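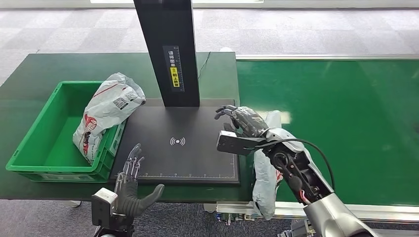
Messen, lesen, weitergeben: der Packplatz zwischen Kiste und Band

Der Versandbeutel aus Kunststoff gilt in der Logistik als einfaches Packmittel. Er wiegt wenig, lässt sich flach lagern und passt sich dem Inhalt an. Am Packplatz kehrt sich die letzte Eigenschaft um. Ein Karton hat sechs Flächen und bleibt liegen, wie er abgelegt wird. Ein Beutel hat zwei Seiten, beliebig viele Falten und ein Etikett, das nach dem Griff in die Kiste irgendwo liegen kann.

Mirjana Berisha plant Packplätze für das Ingenieurbüro Vorach und hat im Januar für den Versender Conomness die Übergabe zwischen Behälter und Förderband neu ausgelegt. Der Aufbau folgt einer bekannten Reihenfolge: links der Behälter mit der Rohware, in der Mitte die Lesestation, rechts das Band. Der Weg des Beutels verläuft damit in einer Richtung, ohne Kreuzung und ohne Ablage auf Zwischenflächen. Die Kiste steht so dicht an der Station, dass der Beutel in einem Zug auf die Platte gelangt.

Die Lesestation selbst besteht aus zwei Teilen, einer flachen Grundplatte und einer senkrechten Säule. Entlang der Plattenkante sind Maßstriche aufgedruckt, ebenso an der Säule. Bei Kartons liefern die beiden Skalen Länge und Höhe auf einen Blick. Bei Beuteln ist nur die Plattenskala brauchbar. Die Höhe eines Beutels hängt davon ab, wie er gefallen ist, und taugt nicht als Stammdatum. Berisha lässt sie deshalb im System leer und erfasst stattdessen das Flachmaß, gemessen am glattgestrichenen Beutel.

Im Probebetrieb bei Conomness liefen 1.438 Beutel über den Platz. 208 davon mussten ein zweites Mal aufgelegt werden, bevor der Code gelesen war. Die Auswertung nennt als häufigsten Grund eine Falte quer durch das Etikett. An zweiter Stelle stehen Beutel, deren Etikett zur Platte zeigte. Lesefehler durch beschädigten Druck spielten kaum eine Rolle.

Daraus ergeben sich Vorgaben für die Vorstufe. Das Etikett gehört auf die glatteste Zone der Folie, mit 4 cm Abstand zur Schweißnaht. Der Etikettenlieferant Erraji hatte zunächst ein größeres Format vorgeschlagen. Es wurde verworfen: Ein großes Etikett trifft auf mehr Falten als ein kleines. Geblieben ist ein kleiner, annähernd quadratischer Code, der auch auf einem zerdrückten Beutel meist eine ebene Stelle findet.

Die Lage auf der Platte ist der zweite Punkt. Ein Beutel soll vollständig aufliegen und nicht über die Kante hängen, sonst zieht das Eigengewicht die Folie schräg. Gestrichen wird von der Mitte nach außen, mit der flachen Hand und ohne Druck auf den Inhalt. 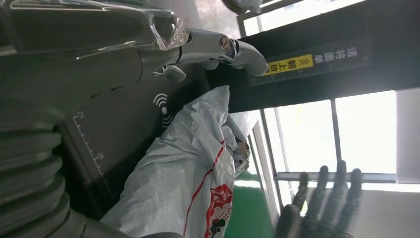
Welche Seite des Beutels muss beim Auflegen nach oben zeigen?
Die Etikettseite, sofern die Station von oben liest. Der Code sollte dabei frei von Falten liegen, die Ausrichtung in der Ebene ist bei quadratischen Codes in der Regel unerheblich.

Für die Kisten gilt ein eigener Satz Regeln. Offene Kunststoffbehälter mit gerippten Wänden sind steif und stapelbar, die Rippen können aber dünne Folie festhalten, wenn der Beutel an der Wand entlang herausgezogen wird. Der Behälterhersteller Plodent empfiehlt, Beutel stehend einzusetzen und die Kiste nur so weit zu füllen, dass jeder Beutel am oberen Ende gefasst werden kann. Conomness hat das übernommen und die Füllmenge gesenkt. Der Kistenwechsel kommt dadurch häufiger vor, die Entnahme dauert kürzer.

Offen ist noch die Abgabe auf das Band. Flach aufgelegte Beutel laufen ruhig, aufgestellte kippen an der ersten Weiche. Berisha testet derzeit 2 Varianten der seitlichen Führung, eine glatte Metallschiene und eine Schiene mit Bürstenleiste. Die Bürste hält leichte Beutel besser in der Spur, sammelt aber Folienabrieb und muss am Schichtende gereinigt werden. Die Entscheidung hängt auch an den Reinigungszeiten, die der Betrieb bisher nicht gesondert erfasst.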